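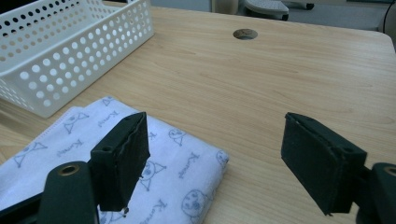

3.2 Setting and participants

The study was carried out in two outpatient clinics, Plinomside and Tostdale, which belong to the same regional health service but serve quite different populations. Plinomside is situated in an older industrial town, and most of its patients live within walking distance. Tostdale covers a large rural area, and many patients there need more than one bus to reach the clinic. Both clinics have a nurse-led program for adults with high blood pressure, and in both the first visit takes place at a desk in an ordinary consulting room (Figure 2).

Figure 2. Desk surface with cable opening and white perforated basket.

Patients were invited to take part if they were 18 years or older, had been told by a doctor that they have high blood pressure, and were taking at least one medicine for it. We did not include patients who were pregnant, patients on dialysis, and patients whose upper arm was too large or too small for the cuffs that we had available. The last criterion excluded more persons than we had expected at the planning stage, and we come back to it in Section 5.

In total 32 patients gave written consent. Of these, 3 left the study before the second visit: two moved to another district and one did not wish to continue. No replacement was made for them. The analysis of home readings is therefore based on the remaining patients, while the analysis of the first visit uses the complete group.

3.3 Home measurement

Each patient received an upper arm monitor of the same type and a paper diary. The nurse showed the measurement once, and afterwards the patient repeated it alone while the nurse was watching. If the cuff was placed over clothing, or if the arm was hanging down, this was corrected and the patient tried again. We decided against a video instruction, although this was suggested in an earlier version of the protocol, as several older patients in Tostdale did not have a suitable device at home.

The patients were asked to sit quietly for five minutes before measuring, with the back supported and both feet on the floor. They took two readings in the morning before their medicine and two in the evening before the meal, with a pause of one minute between the readings. This was continued for 11 days. The readings of the first day were left out from the mean, as is the habit in most of the work on home measurement, because they tend to be higher than the following ones.

For the diary we used the layout known in the region as the Csonka sheet. It has one line for each reading and a wide column for remarks. Patients wrote in this column freely -- a bad night, an argument on the telephone, coffee taken too early -- and we did not try to code these remarks. They were read only when a value was clearly out of the usual range for this patient. A value was removed only if the remark described a fault in the measurement itself, for example a cuff that had opened. Stress or pain was not considered as a reason for removal.

3.4 Follow-up and adjustment of treatment

The second visit was planned for the week after the home period. The nurse copied the diary into the electronic record, calculated the mean together with the patient, and sent the result to the treating doctor. Changes of medicine were decided by the doctor alone. The study team gave no advice on this point, so that the two clinics could continue with their own local routines.

These routines were not identical. In Plinomside the doctor normally answered on the same day, and the patient could wait in the building for a new prescription. In Tostdale the answer was given by telephone, sometimes with a delay of several days. We consider this difference when we compare the time to the first change of treatment, but we are not able to separate it fully from other differences between the clinics, such as the age of the patients and the distance to the nearest pharmacy.

A last visit took place 12 weeks after the first one. At this visit the blood pressure was measured again by the nurse, on the same arm as before, and the patient filled in the Plivdale questionnaire about taking medicine in daily life. The questionnaire asks for the forgotten doses of the past two weeks, for the reasons, and for side effects. It was filled in on paper, and the nurse left the room during this time in order not to influence the answers. Patients who had difficulties with reading could ask for help from a member of the reception staff.

Missing answers in the questionnaire were left as missing. If more than half of the items were empty, the whole form was excluded from the adherence score, but the blood pressure values of the patient were kept in the other parts of the analysis.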